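Pepper Season Is Winding Down at the Lirnine Garden 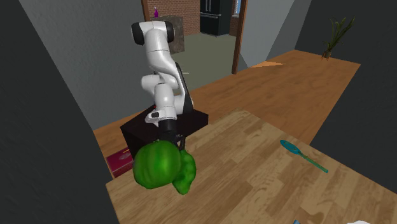 Something green, just over the tabletop.

Well, friends, October has come around again, and if you have walked past the beds on MacLeod Street lately you know we are still up to our elbows in peppers! The warm spell gave us a good long run, and the last weigh-in put the season at 400 pounds, most of which went straight to the pantry at Stustano Hall (the rest, I will admit, went into a great deal of chili).

We would love your help with the final picking this Sunday, starting at 2 in the afternoon. Bring gloves and a bucket if you have one, and please wear shoes you don't mind getting muddy, as the low end by the Honaletti fence never did drain properly after the new path went in. Kids are welcome, and there will be cider.

A word on keeping what you take home: leave peppers unwashed in the crisper drawer and they will hold up nicely for a week or more. For the freezer, slice them, spread them on a tray until firm, then bag them up. No blanching needed!

Garlic goes in next. We have 80 cloves set aside for the north beds and could use more, so if you have a good hardneck to share, drop it in the shed.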